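Itden hand-guide kit and Ciltell sim seat

Posted in June by Davina Lamont

Okay, so people keep emailing me to ask what exactly comes in the box, and I keep typing the same long answer, so I'm putting the long answer on the page and you can all stop feeling bad about asking.

The Itden is a teaching kit for small and mid-size robot arms. You use it to show an arm a job, either by grabbing the wrist and walking it through the motions yourself, or by sitting across the room and driving it with a hand controller. It records what you did, lets you trim the bad bits, and plays it back or exports it for training. I've been building these with my shop partner for a while now and I still get a kick out of that first playback!

What's in the kit

You get the wrist collar (the ring you hold onto), the hand controller with its cradle, a foot pedal, the recorder box, and 6 mounting plates so the collar fits most of the arms people bring us. There's also a roll of cable ties, and I promise you will use every last one. The controller cable is long enough to get you out of the arm's reach, and please do stand out of its reach.

The pedal is the part I'd fight for. Press it and you're recording, let go and you're not. Early on we had a button on the controller and every single demonstration began with a tiny jerk where the person's thumb went down. You'd train on that, and the robot would learn the jerk. It was very faithful about it, too. With the pedal your hands stay on the job.

Teaching by hand

Clip on the collar, put the arm in its free-move mode, and push it around. That's the whole lesson for most people. Hand guiding is lovely for anything where you care about force, like seating a plug or wiping down a curved panel, where you can feel through the wrist when something's starting to bind. It's less lovely for your shoulders. A heavier arm in free-move still has some drag, and after an hour of it you will know.

A tip that came from a customer who builds cabinets: hold the collar from underneath and guide with your forearm level. I'd been gripping it from the top like a coffee can lid for years. Her paths are so much smoother than mine that I use them for testing.

One catch with hand guiding is that your own arm ends up in the camera view. If you're training a policy that looks at pictures, it may start expecting a sleeve. For that kind of work I'd go with the controller every time.

Driving it remotely

The hand controller maps your wrist to the robot's wrist, and the trigger runs the gripper. There's a scaling dial with 4 positions, and I leave mine on the second slowest (my partner calls this my grocery cart setting, and he's right, that's the speed). The clutch is the side button. Squeeze it and the robot holds still while you bring your hand back to a comfy spot, then release and carry on. New folks forget the clutch exists and end up with an elbow over their head. If you only practice one thing the first afternoon, practice clutching.

The box runs on wall power and stores everything locally. You can pull the recordings off over the network or on a stick. Trimming happens in the browser, with a strip along the bottom where you drag the ends in. I cut more than you'd think! Keep the takes where the motion is decided and clean, and toss the ones where you hovered and changed your mind, unless you want a robot that hovers and changes its mind.

The sim seat

Ciltell is the add-on, and it's the piece I've been wanting to tell everybody about. It's the same controller and the same pedal, except the arm lives in a simulated room on your monitor. You can't bend a finger or chip a countertop in there. You can reset the layout with a tap and go again, and you can get through a big pile of takes before lunch. My personal best is 54 in one sitting, and then I had to go lie down. 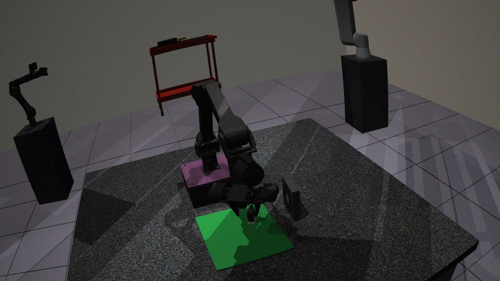 Depth is the thing people struggle with most when they first drive an arm on a flat screen, and I struggled with it right along with them. You line everything up beautifully from one side and then find you're a finger's width in front of what you wanted. So I teach people to use whatever the room gives them. The shadow on the green mat follows the shape of the arm, and the two pointed fingers come down right by that little black upright piece, so I'd be checking the shadow and the tips together before I squeezed anything. The gray panel standing to the right of the gripper deserves a bit of respect too. Come in slow on that side, and if you're not sure how much room you've got, swing the view around first and look again.

Recordings from Ciltell save in the same format as the ones from the real collar and controller, so you can mix them. I like to practice a task in sim, then do a smaller batch on the real arm once my hands know the route. Shadows and lighting can be shuffled from the settings page as well, and I'd switch that on for anything vision-based.

What it won't do

It won't teach two arms at once from one controller. You'd need a second controller and the Stamar sync cable, and you'd want a good chair. It also won't give you feeling in your fingers: the trigger has a spring and that's all it has. I've tried a few buzzing gadgets and they made me worse.

Ordering

Part number for the full kit is 1938. Ciltell is sold on its own or bundled, and if you already own an Itden recorder you only need the license. Tell me the make of your arm when you order and I'll pack the right plate on top so you don't have to dig. Setup calls are included, and you'll get either me or Simon support, which is the name of our help desk and not a guy (sorry, I've heard all the jokes). Mornings before 11 are easiest to catch me.

We use cookies to remember your cart. Accept / Manage settings

Contact | Shipping and returns | © Itden | Back to top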